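4.2 Wire sorting trial – Mallwood Robotics Club

1. Put the two trays side by side and leave both empty.
2. Set the wire bundle on the table. Do not comb it out first.
3. Lower the open fingers over one wire, then close.

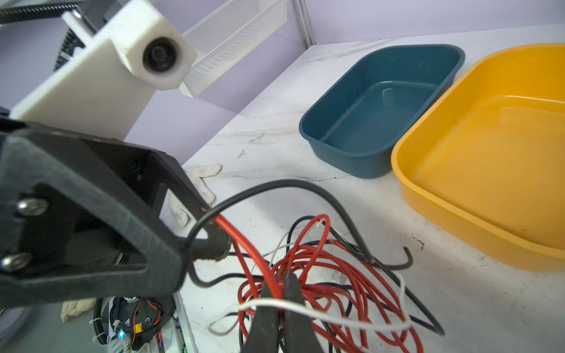 Fig. 12. Fingers at the red wire.

Note: The old handout says the grip works every time. We doubt it. A closed grip proves very little – log a pick only after the wire is in a tray.

Caution: Stop the arm if a second wire comes up with the first. Do not pull harder.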